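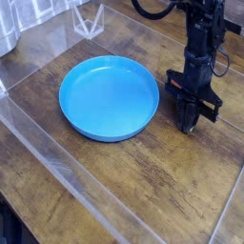 Imke Seidel schrieb an die Liste:

> Sehr geehrte Kolleginnen und Kollegen,
>
> bei der Durchsicht der Bestände ist mir erneut aufgefallen, dass die flachen blauen Kunststoffschalen sehr unterschiedlich verwendet werden. In einigen Räumen dienen sie als Ablage für Kleinteile, in anderen stehen sie leer auf den Tischen. Ich bitte um Klärung, ob die Schalen weiterhin unter der Position 1010 geführt werden und wer für die Nachbestellung zuständig ist. Außerdem wäre zu regeln, ob sie nach Gebrauch auf dem Tisch verbleiben dürfen.
>
> Mit freundlichen Grüßen
> Imke Seidel

Sehr geehrte Frau Seidel,
sehr geehrte Damen und Herren,

zu den angesprochenen Punkten nehme ich nach Rücksprache mit Herrn Wieczorek wie folgt Stellung.

Die Schalen werden unverändert unter der Position 1010 geführt. Nachbestellungen sind über die Materialstelle im Haus Rillmont einzureichen, und zwar gesammelt je Abteilung. Einzelanforderungen per Telefon können nicht mehr bearbeitet werden. Die Mindestmenge beträgt fünf Stück.

Leere Schalen dürfen auf den Arbeitstischen verbleiben, sofern sie sauber sind und flach aufliegen. Für Flüssigkeiten sind sie nicht freigegeben. Schalen mit Rissen oder scharfkantigem Rand sind auszusondern und bei der Materialstelle abzugeben.

Bei den Tischen mit Holzoberfläche bitte ich um besondere Aufmerksamkeit. Auf der gemaserten Fläche mit ihren dunklen Streifen und Ästen sind Schrauben und Unterlegscheiben schlecht zu erkennen. Kleinteile gehören daher in die Schale und nicht daneben. Die Flächen sind mit einem weichen, leicht feuchten Tuch abzuwischen. Für die klaren Acrylwände gilt dasselbe; alkoholhaltige Reiniger sind dort nicht zulässig.

Die Anfrage von Frau Holst zu Deckeln ist noch offen. Ein Angebot der Firma Buschmann liegt vor, umfasst jedoch nur zwei Größen. Ob eine davon passt, wird derzeit geprüft. Bis zu einer Entscheidung bitte ich, von eigenen Beschaffungen abzusehen.

Die nächste Bestandsmeldung ist im November fällig. Das Formblatt geht den Abteilungen gesondert zu. Rückfragen richten Sie bitte an die Liste, damit die Antworten allen vorliegen.

Mit freundlichen Grüßen
Ottilie Schnyder
Materialstelle, Haus Rillmont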